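Print this page | E-mail this article

3. Household sorting of food scraps in the four study districts

3.1 Setting and households

The study was carried out in four districts of the same regional municipality: Kisier, Grilell, Lozano and Stirkine. All four received the separate collection of food scraps in the same year, but they differ very much in the type of dwelling. Kisier and Grilell consist mostly of detached houses with a yard. Lozano is a neighbourhood of apartment blocks from the seventies, and Stirkine has both kinds, with a small centre of older row houses.

We sent the questionnaire to 1076 households and asked that it be filled in by the person who normally prepares the evening meal. This choice was made after the pilot, in which the questionnaire was often answered by a person who did not cook and who could not say where the peelings went. The questions were about habits of the last month, the place of the kitchen container, how often it is emptied, and the reasons for putting food scraps into the ordinary garbage. A blank half page was left at the end for free remarks, and many of the remarks quoted below come from it.

After the questionnaire we visited 16 homes for a longer interview. The visits were made in August, when fruit and vegetables are cheap and the amount of peelings is at its highest. We are aware that a winter visit could give another picture, and we return to this point in Section 5.

3.2 The kitchen container as the weak point

Earlier work on sorting has looked mainly at the collection outside the home: the distance to the shared bin, the colour of the cart, the day of pickup. These matters are important and our respondents also spoke of them. However, in the interviews the conversation came back again and again to the small container inside the kitchen. Bermúdez (Faustino Bermúdez, personal communication) has proposed to call this the "first metre" of sorting, and we found the term useful. If the scraps do not enter the correct container in the first metre, no improvement of the later steps can bring them back.

Three questions decide how the first metre works. Where does the container stand? How is it opened? And how large is it compared with what the household throws away at one time? The last question was the one most neglected in the municipal leaflet, which spoke only of litres. People do not think in litres when they have a melon on the counter. They think of the skin of that melon, and whether it goes in without cutting it again.
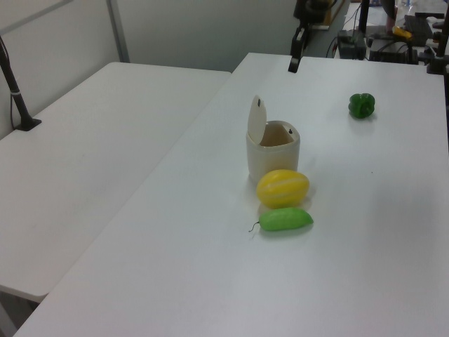 Figure 2. Small lidded bin with a melon, a cucumber and a green pepper.

The size of the opening was a frequent cause of complaint. A cucumber gives thin peelings that fall easily into any container, and the core of a pepper is also no trouble. The skin of a melon or a squash is different. One woman in Kisier told us that she keeps her container for "small things" and carries the big skins directly to the garden compost. In Lozano, where there is no garden, the same kind of waste went into the ordinary garbage, and the respondents were quite open about it. They did not feel that they had stopped sorting. For them it was simply a thing that the container could not take.

The lid was the second subject. Respondents liked a lid that stays open by itself while they are cutting, so that one hand can hold the board and the other can push the scraps. A lid which falls back was named as annoying even by people who were otherwise very satisfied. On the other hand, a lid left open for the whole evening brings fruit flies, and in August this is a serious matter. In two of the visited homes the family had given up the container for the summer and kept the scraps in a bag in the freezer. This solution worked well for them, but it needs free space in the freezer, and in the smaller apartments such space is rarely found.

3.3 Place in the kitchen

Of the 16 visited homes, 13 kept the container on the counter or under the sink. The others kept it on a balcony or in the hallway near the door. We expected that the place under the sink would be the best accepted, as it hides the container from visitors. The interviews showed a more mixed opinion. Under the sink the container is forgotten, the door must be opened with dirty hands, and the cleaning products already take up much of the room. On the counter it is always ready, but it takes away working surface, and in the older row houses of Stirkine the counter is sometimes shorter than one arm.

Several respondents had moved the container more than once before they found a place which suited them. We consider this moving a good sign. It shows a household that is trying to make the sorting fit with its own cooking, and in such homes the habit was usually stable at the time of our visit. The homes where the container had remained exactly where it was first put down were less easy to judge — some had a firm habit, and others had no habit at all.

3.4 Who empties it

The emptying was rarely shared in an equal manner. In most homes one person did it, and often it was not the person who cooked. This separation has a practical result: the cook does not see how the bottom of the container looks after several days, and the person who empties it has no influence on what is put in. Wet scraps, mainly tea leaves and melon seeds, were the usual subject of small quarrels. Lining the bottom with newspaper was widely known, yet newspaper is no longer present in many homes, and the paper bags given by the municipality were judged too thin.

Households with teenagers reported that the task was given to them as a paid or unpaid duty. We did not ask about this in the questionnaire, and we regret it, as the remarks on the last page show that it would have been a useful question. The answers about bag use and emptying are compared by dwelling type in the next section.

Article last updated Sep 5, 2018

We use cookies to remember your reading preferences. Accept | Settings

Contact the editors | Copyright and permissions | Back to top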